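From: Rania
To: gripper-users list
Date: December 4, 2024
Subject: Re: Zindura hand-held gripper kit, worth the price?

Hello all,

Thank you, Fionnuala, for the question. I leave it quoted here, so that the new members can follow.

> On the list Fionnuala Rafferty wrote:
>
> We are thinking of buying the Zindura hand-held kit for our
> group in Cledley. The seller quotes 2937 for the full kit and
> 2060 if we bring our own camera. I would like to hear from
> somebody who has used it for small table tasks, with dishes
> and cutlery and so on. Is the cheaper one a false economy?
> And how are the finger pads? With our present tool we replace
> them all the time and I am tired of it.
>
> Fionnuala

We have the full kit on trial since seven weeks, and I have used it on most working days. I will try to answer in your order, but I begin with the pads, as I have the most to say on them.

The fingers are thick black blocks with a padded face on the inner side. They are wider than those of our old tool, the Lenihan, and at first I did not like this. When you come down to a thin object lying on a tray, you have the feeling that you will push it away before you get it. With a spoon I had to learn to come in across the handle and to close slowly. After two or three days it was natural. The first pair of pads is still on the tool and I see only a little wear at the tips. The spare pair is in the box, not opened.

The task we do most with it is a small table setting: a tray, a spoon, a bowl with its saucer. It sounds simple, but it has nearly everything that gives us trouble. The spoon is shiny and flat, and the bowl must be taken by the rim or not at all.
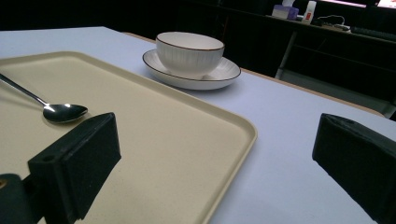
Table setting task, fingers open, spoon on the tray.

About the camera. I understand why you look at the cheaper offer, and if you already have a good wide camera you can save the money. But please consider the mount. In the full kit the camera arrives fixed in its place and we have not touched it once. A colleague in another group took the kit without camera and needed a good part of February to get the position right, and then a screw became loose and the work began again. Both fingers should stay in the view also when they are wide open. I find this very useful when I look through the recordings later, as I can judge the opening without reading the numbers.

Bright metal is a weak point. The bowl of a spoon gives a strong white spot under our lamps, and with the automatic exposure the darker parts of the room go nearly black. For us it is no great problem, we care for the table and not for what is behind it. If your work needs the background, ask the seller for the manual exposure setting. It exists, but it is on page 20 of the guide and the index does not mention it.

The weight is acceptable for one hour. After that my wrist complains and I change hands. The handle is made for the right hand, I think, although the seller says it is for both. Sinéad is left-handed and she puts a strip of cloth tape around the trigger.

The software I can not praise so much. The installation was fine on one computer and on the second it stopped two times without a message. Support answered the next day, politely, and the answer was correct. The recordings are saved in one folder with very long names, so make your own order from the first day. We did not, and I am still renaming.

For dishes in particular: the bowl we use has fine ribs on the outside, and the pads hold it better than a smooth one of the same size. The saucer is harder. It lies low on the table, its raised edge is not high, and thick fingers do not go under it. I now move the bowl and leave the saucer in its place.

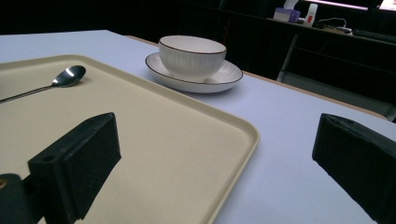
Sinéad Phelan asks me to add that she would buy the cheaper version all the same, and put the difference into a second set of fingers, thinner ones, as in her opinion the saucer problem will not go away with practice. She has also asked the seller if thin fingers are planned and was told to write again after the winter.

I do not fully agree with her, but I was not the one who fitted the mount on our old tool, and she was.

Fionnuala, if you wish to try it before you decide, our trial runs a little longer and you are welcome to come for an afternoon. Bring one of your own cups or plates, please. Write to me off the list and we find a day.

With kind regards,
Rania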